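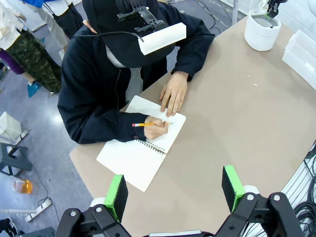
Grippers on trial: how Skyrme chose its hands

AUTOMATION | FEATURES | WORKSHOP PRACTICE

The choice of a gripper is often left until late in a robotics project, after the arm has been bought and the software settled. At Skyrme, a research workshop that tests handling equipment for smaller manufacturers, the order was reversed. The workshop spent the spring comparing two gripper designs and two camera positions before it would commit to either, and the results have changed what it recommends to its members.

The first design, supplied by Givine, uses a pair of flat parallel jaws that close in a straight line. The second, from Makeo, has jointed fingers that fold inwards as they close, so that the tips follow a shallow arc. Both were fitted to the same model of arm and run from the same controller, a unit known as Gavach. Each was given 200 attempts at every task on the list, which included lifting a lidded pot, turning a page and moving small parts from one basket to another.

"The makers publish a gripping force and an opening width, and those figures are perfectly fair," said Catrin Jarman, who directed the trial. "They do not tell you how the gripper will behave when the object is slightly to one side of where you expected it."

On that question the difference was clear. When the pot was moved off its mark, the jointed fingers lifted it in 176 of 200 attempts. The parallel jaws did less well, and tended to push the pot away before they had closed. With thin, flat items the position was reversed. The straight jaws met evenly along their length and could hold a single sheet of paper, while the jointed fingers often creased it.

Pads proved to be as important as the mechanism behind them. The workshop tried 4 types on the jointed fingers, from hard rubber to soft foam. Foam gave the surest hold on smooth plastic, but it wore at the corners and had to be replaced more often than the budget had allowed. Skyrme now treats pads as a running cost, and advises members to ask for the price of spares before they ask for a discount on the gripper.

The second part of the trial concerned cameras. A camera at the wrist sees the fingertips and whatever lies between them, and it moves with the arm. A camera worn on the head sees what a person looks at while doing the same kind of work by hand. In the photograph that opens this article, the wearer of a head-mounted rig writes in a spiral notebook with a yellow pencil, with a pair of gripper fingers in the foreground.

Writing was included at the suggestion of Mark Anthony Malabanan, who looks after the camera work. It is a slow, close task in which one hand does the work and the other keeps still, and he considered it a good test of whether a head camera would keep both hands in view.

"People lean in when they write," he said. "If the camera is set for someone sitting upright, you lose the page. We changed the angle of the mount several times – always by less than we thought we needed."

The trial produced more than 2000 recordings, all of which were checked by hand. The wrist camera gave the better view of contact between finger and object. The head camera was more useful for showing the order in which a person approached a task. Skyrme has decided to keep both, although the added cabling has lengthened the time needed to prepare each session.

No single gripper has been adopted. Members handling pots, bottles and other rounded goods are being directed towards the jointed design, and those working with card or sheet material towards the parallel one. A further round, using heavier objects and a revised version of the Gavach software, is due to begin in May.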